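Stulach Women's Club Questions Plan to Merge County Championship Grades

April
By the Stulach club press office

STULACH — The Stulach women's football club has told the regional board that it will not support the proposed merger of the senior and intermediate championships until it sees evidence that the change would do what its backers say it will.

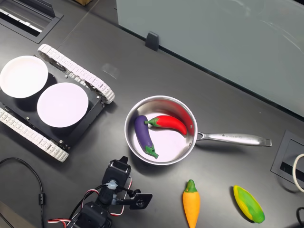 Kaede Miyazaki told last month's open meeting that the players had read the proposal twice and still could not find the part that explained where the extra games would come from, and that until somebody showed her a fixture list she would go on calling it a cut.

The club shares that view. The proposal, circulated to clubs under the title "A Stronger Championship," runs to a good many pages and uses the word "pathway" on most of them. It contains no draft schedule. It does not say how referees would be found for a larger competition played over fewer weekends. It says that standards will rise, and it leaves the matter there.

Under the present system, a senior team that loses its opening game still has a group to play in. Under the new one, as far as the club can make out, a team could be finished after 2 matches. Players who train from January through the spring would be asked to accept that as progress. The board has described the format as "more competitive." It would certainly be shorter.

Supporters of the merger point to attendance. The figure quoted most often is the crowd of 3,643 at last year's final in Stastumthorpe, and it was a fine crowd on a fine afternoon. The club was glad to be part of it. But that final was played under the old format, between two teams that had come through the old groups, and it was followed on the same ticket by a men's league game. The club does not see how it makes the case for tearing up the format that produced it. Nor has the board released attendance for the group stages, which would tell us a good deal more about who comes to watch women's football on an ordinary wet evening.

The club also has doubts about the money. The merged championship would carry the name of Wiltilier, the sports drink company, and the proposal speaks warmly of "significant investment in the women's game." No amount is given. When our delegates asked for one, they were told the terms were still being worked out. They asked whether the sponsorship depended on the merger going ahead, and were told that this was not a helpful way to look at it. The club thinks it is a fairly ordinary way to look at it, and has put the question again in writing.

We have heard promises like these before. When the under-age leagues were reorganized, clubs were assured that travel would be reduced and that every pitch used would have proper lights and changing rooms. Our under-16s now make the trip to Kikuchi and back for a game that used to be played 15 minutes from home, and the changing rooms at the far end are still locked more often than they are open. Parents raised this at the time. They were asked to be patient and give the new system a chance to settle.

None of this means that the club is against change. The current championship has its problems — the long gap in midsummer, the lopsided scores in one of the groups, the habit of moving throw-in times with a day's notice. Our players have complained about all of them, some more loudly than others. What the club would like to see is a plan that deals with those complaints. A merger would leave the midsummer gap where it is, and could well make the lopsided scores worse by putting first-year intermediate sides in against teams that have been in the top grade for a decade.

Stulach has asked the board for the following before any vote is taken:

A full draft fixture list, with dates and grounds.

A guarantee that every team will play no fewer games than it does now.

The terms of the Wiltilier agreement, including its length and any conditions attached to it.

Group-stage attendance for the past 2 seasons.

The board has replied that the request will be "considered in due course." The vote is still on the agenda for the next meeting, which the club takes to mean that due course may arrive some time after the decision does.

The club has asked for the vote to be put back until the autumn, once the current season is over and players are free to attend. If the request is refused, our delegates have been told to vote against the merger. They will also ask that the names of the clubs on each side be written into the minutes.

Preparations for the season go on as normal in the meantime. The senior team opens its championship at home to Stastumthorpe, with throw-in at 7:30 p.m., unless it is moved.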